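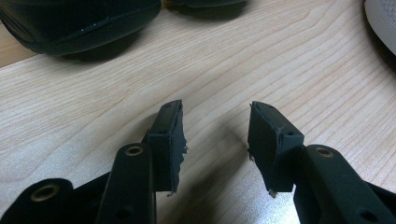

Hand Demonstration Program: Frequently Asked Questions
Last revised 29 November 2018

What is a demonstration?
A demonstration is one complete run of a household task, carried out by a person using the Trutina hand-held grippers. The robot at Drundbridge later learns from these runs. The current task is placing shoes on a rack.

Do I need experience with robots?
No. New demonstrators complete 12 practice runs before their work is counted.

May I use my fingers to steady a shoe?
No. All contact with the shoe must be made through the grippers – the robot has no other means of holding it.

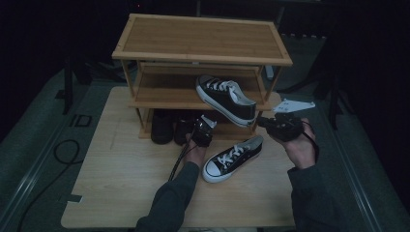
Yen-ting Lau asks whether a run should be thrown out when a shoe slips and has to be picked up again. It should not. Please finish the run and mark it "recovered" on the session sheet.

Where should a shoe be gripped?
Any firm hold is accepted. Canvas shoes may be lifted by the collar, provided the laces stay clear of the jaws.
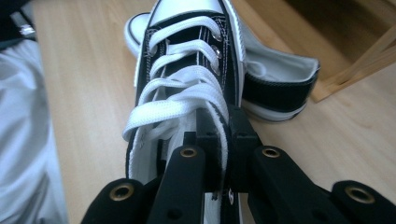
Demonstrators are asked to vary the hold between runs, and to change the starting position of the shoes each time.

How many runs make up a full set?
A full set is 100 runs. Sets may be spread over several sessions.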